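Die weiße Tischplatte und ihr schlechter Ruf

Meinung – von Josiane Delaunay

In Planungsgesprächen für Werkräume, Küchen und kleine Packplätze kommt regelmäßig derselbe Einwand: Weiß sei unpraktisch. Man sehe jeden Krümel, jeden Strich, jeden Rand eines Bechers. Gewählt wird dann Anthrazit oder ein mittleres Grau mit Sprenkelung, und der Raum ist für die nächsten Jahre auf eine Oberfläche festgelegt, deren wichtigste Eigenschaft darin besteht, Schmutz zu verbergen. Ich halte das für eine Fehlentscheidung und möchte begründen, warum.

Eine Arbeitsfläche hat eine Anzeigefunktion. Sie zeigt, was auf ihr liegt und in welchem Zustand sie sich befindet. Wer eine Schraube M3 auf einem gesprenkelten Dekor sucht, arbeitet gegen ein Muster. Wer sie auf Weiß sucht, arbeitet gegen nichts. Der Kontrast zwischen Gegenstand und Untergrund ist bei dunklen, matten Teilen am größten, und gerade diese Teile gehen auf dunklen Platten verloren: Gummidichtungen, Stecker, Kabelbinder, schwarze Federn. Glänzende Kleinteile aus Stahl sind auf Weiß weniger günstig, aber sie werfen einen Schatten, und der Schatten genügt.

Dieser Schatten wird in der Diskussion unterschätzt. Auf einer hellen, matten Fläche zeichnet er sich als weicher grauer Saum ab und gibt Auskunft darüber, ob ein Teil aufliegt oder übersteht. Auf dunklem Grund fehlt diese Information weitgehend. Für Montage, Sortieren und Zuschnitt ist das ein Nachteil, den auch eine stärkere Leuchte nicht behebt. In meinem eigenen Arbeitsraum, vier Meter mal drei, hängt seit dem Umbau eine einzige Leuchte mit 4000 Kelvin über dem Tisch. Vorher waren es zwei, und die Platte war schiefergrau.

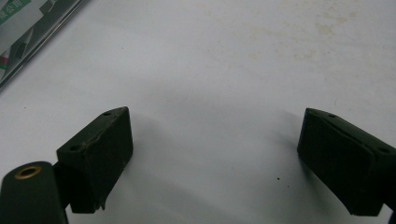
Zum Ordnungsargument. Eine leere Stelle auf Weiß ist als leere Stelle erkennbar. Das klingt banal, hat aber Folgen für das Verhalten am Tisch. Man stellt weniger ab, wenn das Abgestellte auffällt. Bei Prerkico, einem kleinen Betrieb für Ersatzteilversand, für den ich die Packplätze neu geplant habe, lautete die Regel vorher: am Ende der Schicht aufräumen. Auf den grauen Platten blieb trotzdem liegen, was flach und dunkel war. Nach dem Wechsel auf weiße Platten haben wir die Regel nicht verändert und keine neue ausgehängt. Die Plätze wurden freier. Ich behaupte nicht, dass das ein Versuch im strengen Sinn war. Es gab gleichzeitig neue Kisten und einen anderen Schichtplan.

Gegen Weiß sprechen drei Punkte, die man ernst nehmen muss. Der erste ist die Blendung. Eine glänzende weiße Platte unter direktem Licht ermüdet die Augen, und wer den Glanzgrad im Katalog überliest, wird die Farbe verantwortlich machen. Matt bestellen, Muster unter der eigenen Leuchte prüfen, nicht im Ausstellungsraum. Der zweite Punkt ist die Verfärbung. Kurkuma, Rote Bete, Permanentmarker und manche Weichmacher aus Gummifüßen hinterlassen Spuren, die auf Weiß bleiben und auf Grau ebenfalls, dort aber nicht gesehen werden. Für die Küche heißt das: Schneidbrett benutzen. Für die Werkbank: Unterlage, wo Kleber oder Farbe im Spiel ist.

Der dritte Punkt ist die Kante. Helle Platten altern an der Kante zuerst, weil sich dort in der Fuge ein dunkler Strich bildet. Die Serie Gania, die mir für den eigenen Tisch angeboten wurde, hatte eine aufgeklebte Kante mit sichtbarer Leimfuge. Ich habe sie abgelehnt und bei Leblanc eine Platte in 30 Millimetern Stärke mit fugenarm angefahrener Kante bestellt, Dekornummer 1605. Der Aufpreis war ärgerlich. Nach zwei Wintern ist an der Vorderkante kein Strich zu erkennen, hinten links, wo der Wasserkocher steht, ein kurzer.

Bleibt die Pflege. Der übliche Rat, weiße Platten müssten häufiger gewischt werden, verwechselt Ursache und Anzeige. Der Schmutz fällt auf beiden Flächen in gleicher Menge an. Auf der weißen wird er früher bemerkt und entfernt, solange er mit Wasser und einem Tropfen Spülmittel abgeht. Auf der dunklen wird er bemerkt, wenn der Ärmel klebt. Scheuermilch braucht man für die erste Variante nicht, und sie schadet matten Oberflächen ohnehin – sie poliert Flecken hinein, die bei Streiflicht glänzen.

Im Gemeinschaftsraum Clullasetti steht im April die Entscheidung über neue Tische an. Der Entwurf sieht Anthrazit vor, Begründung: strapazierfähig. Strapazierfähigkeit ist eine Eigenschaft der Deckschicht und wird durch deren Abriebklasse angegeben. Mit dem Farbton hat sie nichts zu tun. Ich habe darum gebeten, beide Farben als Muster in derselben Klasse auszulegen und eine Woche lang daran arbeiten zu lassen, mit Papier, Schere, Kaffee und allem, was sonst auf diesen Tischen passiert. Die Muster sind bestellt.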